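Ticket 200-34
Queue: Kitchen and worktops
Site: Degefa, ground floor
Item: Butcher-block table, Brulano
Status: Open, awaiting second oil coat
Priority: Low

Reported fault

Grey rings on the table top after bowls and pans have been left standing on it. Rings do not come off with a damp cloth. One patch feels rough to the hand. User asks whether the top needs replacing.

Initial checks

Top is solid strip, oil finished according to the Womus order sheet. No varnish. Last oiling not recorded. Water drop test done in the morning at the front edge and again near the middle. At the front edge the drop stood up and could be wiped away after 2 minutes with no mark. Near the middle it soaked in and left a dark spot, so the oil has gone from that part of the top. No open joints found between strips. No movement when pressed by hand.

Straight edge laid across the strips in both directions. Deviation under 1 mm everywhere. Top does not need replacing.

Cause of rings

Two candidates were considered: metal transfer from pan bases, and water held under the foot of a bowl. Pan bases were wiped with a white cloth and left nothing on it. The white bowl was then filled with cold water, stood on a wetted area near the middle and left for 3 hours. It left a faint ring of the same diameter as the reported ones. Repeated at the front edge, no ring. Cause taken to be trapped water on bare wood – metal transfer ruled out.

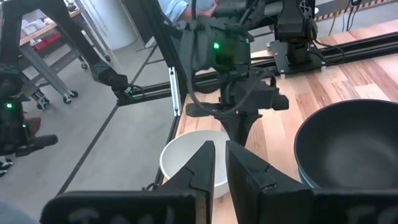

White bowl and dark pan on the table top.

The dark grey pan was tried in the same way and left a wider, weaker mark. It is not worth treating as a separate fault.

Work done

Rings rubbed along the grain with a fine abrasive pad, dry. Most lifted. Two needed 180 grit paper on a block, then 240. Dust taken off with a vacuum and a barely damp cloth. Left to dry overnight.

First coat of Grokgate worktop oil put on with a lint-free cloth, left 20 minutes, surplus wiped off. The middle took noticeably more than the edges. Sanded areas came up slightly paler than the rest. This should even out with the second coat, but will be checked.

Oily cloths laid flat outside to dry before going in the bin. Do not leave them bunched up indoors.

Update 1

User reports the top is tacky near the back edge. Confirmed on site. Surplus oil had not been fully wiped off there. Rubbed down with a clean dry cloth and a few drops of fresh oil, then wiped again. No longer tacky at 16:00.

Update 2

Water drop test repeated near the middle. Drop now stands up but flattens after a few minutes. Better than before, not yet as good as the front edge. Second coat needed – same method, less oil.

Advice given to user

Dry the foot of bowls before putting them down. Wipe up standing water the same day. No scouring cream on the top. Washing-up liquid in warm water is fine if the surface is dried afterwards.

Outstanding

Second coat. Colour check on sanded areas. Enter oiling interval on the site sheet, which currently has no line for it. Keep ticket open until the drop test passes in both places.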